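Is the Stimik gripper kit worth $2230 for sorting and packing small hardware?

Asked by Eduardo Marquez

I run a small key and lock supply shop. Stimik wants $2230 for their two-finger kit with the wrist camera, plus $90 a month for software. The sales page says it handles "any small part out of the box." I have read that line from three different companies now. Has anyone used it on thin metal stuff that lies flat? Most of what I pack is exactly that.

2 answers

Janelle Navarro
Had one since May. "Any small part" is a stretch. Chunky things are fine. Thin plate on a hard shiny surface is where I'd want proof, and their demo video only shows blocks and bottles. This is from the wrist camera on mine: 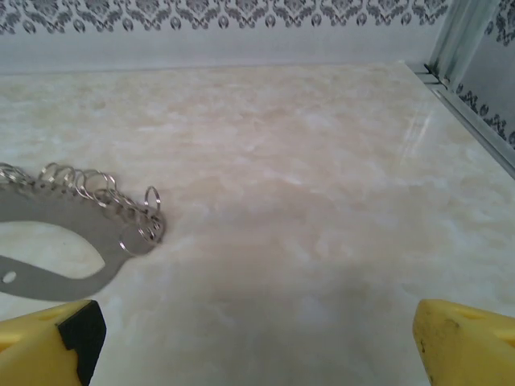
Key organizer plate with split rings, fingers open. Note the glare on the counter.

The left finger has a dark rubbery pad, which I like, but you still have to get them around something that flat. I got 21 good picks out of 90 on my first weekend with the default settings. A matte mat helped some. Support told me to retrain and then tried to sell me the training package. Ask for a trial with your own parts, and get the refund terms in writing.

stilley_fan
dont bother, get the Wititz. its $2685 but no monthly fee so do the math. never tried it on keys tho

Comment from Eduardo Marquez: Thanks. Asked Stimik for a trial with my parts, they sent me the same video again.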